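The Bench That Eats Laundry

I bought the gray bench to sit on. That was the plan, anyway, back in June, when I handed over 400 dollars at Lenosora and felt very grown up about it. A place to pull on my shoes! Instead it's where every shirt I own goes to wait for me to deal with it.
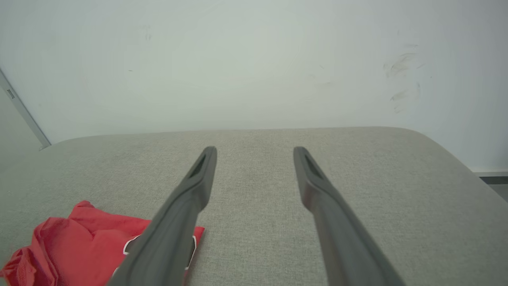
My friend Fuseini Yakubu folds everything the minute he takes it off the line, and he has opinions about my system (I don't have a system). He thinks a padded top is the best folding surface going – better than a table, because slippery stuff stays put on that fine weave. So I gave it a shot, and I have to say my back likes it less than my shirts do. It's a bit low for me.
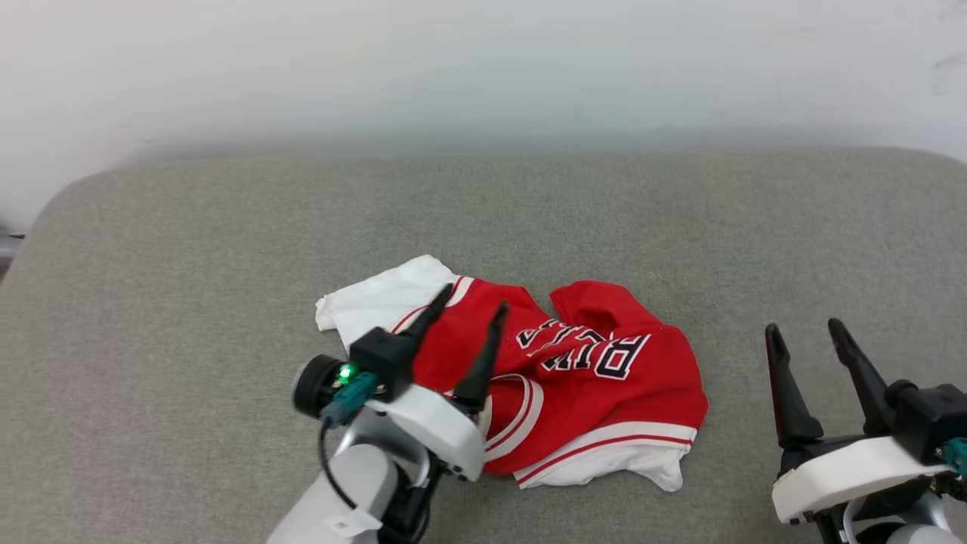

2 min read

Basketball jerseys are the worst, by the way. Red, shiny in the ads, big block letters, striped trim, and armholes so huge you can't tell them from the neck when the thing is in a heap. My trick is to hunt for the hem first, give it one good shake and lay it face down. Sides in, bottom up, done. On a good day that's 30 seconds.
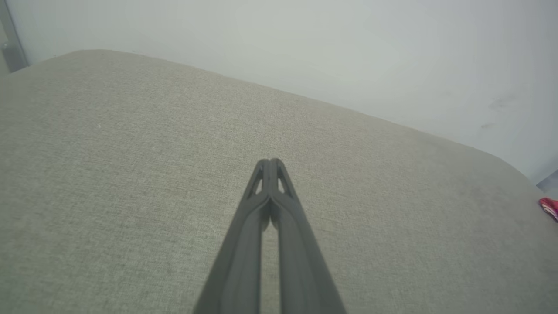 As for the fabric, I love a pale greige and I'd buy it again, but it does show every little smudge. I go over mine with a damp cloth and a drop of Zilix, then leave the window open. Fuseini says I should've gone for navy. He's probably right, and I'm not telling him.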